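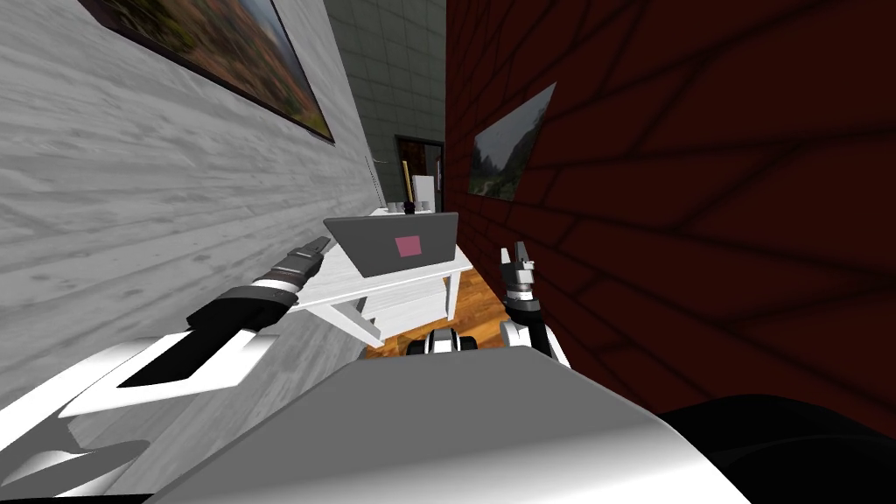
## 4. Entering Wartime Incident Records

This section describes how to enter a civil defense incident in the Skalora catalog. It applies to air raid reports, warden logs, shelter registers, and private papers such as diaries and letters. Photographs and maps are covered in Section 5.

The Planuscombe collection holds 1663 incident sheets, of which 936 have been entered. Check the catalog before starting a new record. Many incidents were reported by more than one post and appear under more than one street name.

### 4.1 Before You Begin

1. Sign in to Skalora with your reader number.
2. Open **Incidents** and select **Search by Place**.
3. Enter the street name as written in the source. Repeat the search with the modern name, if there is one.
4. If a matching record appears, select **Add Source** and go to Section 4.3. If no record appears, select **New Incident**.

> **Note:** Street names in the Fletau district changed after the war. The list of former names is in Appendix B.

### 4.2 Creating the Record

1. Enter the date of the incident. For events that ran past midnight, use the date on which the alert sounded.
2. Enter the time in 24-hour form. If the source gives only "evening" or "before dawn," leave the time field blank and copy the wording into **Remarks**.
3. Select the type of incident from the list. Use **Unexploded** only when the source states that a device failed to go off. Use **Unclassified** in all other doubtful cases.
4. Enter casualties as stated in the source. Do not add figures from different sources together.
5. Enter the names of persons involved, surname first. Keep the original spelling, and record any variant in the **Also Known As** field.
6. Select **Save as Draft**.

> **Caution:** A draft that is not saved is discarded after 9 minutes without activity. The text cannot be recovered.

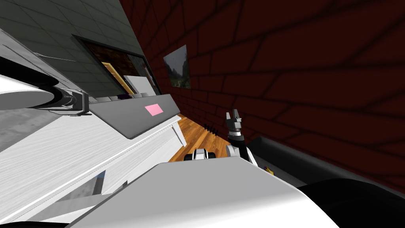
*White cabinet and dark red brick wall.*

### 4.3 Adding a Source

Every incident must have at least one source. A record with two or more sources is marked **Supported** when it is published.

1. Select **Add Source** and choose **Official** or **Private**.
2. Enter the shelf mark exactly as it appears on the folder, including any stroke or letter at the end.
3. Copy the relevant passage into the **Extract** field. Do not correct spelling or punctuation. Mark any word you cannot read with a question mark in square brackets.
4. If the source was written after the event, check **Later Account** and enter the year of writing, if known.

Diaries kept by children are entered as **Private** and are treated in the same way as any other diary. Material from the Rojanasak papers may be quoted only up to the limit stated in the deposit agreement, a copy of which is kept with the finding aid.

### 4.4 Submitting for Review

1. Open the draft and select **Check Record**. Fields that need attention are shown in red.
2. Correct the fields and select **Submit**.
3. Write the record number in pencil on the slip inside the folder.

Submitted records are locked until the review is complete. To withdraw one, open **My Records** and select **Recall**.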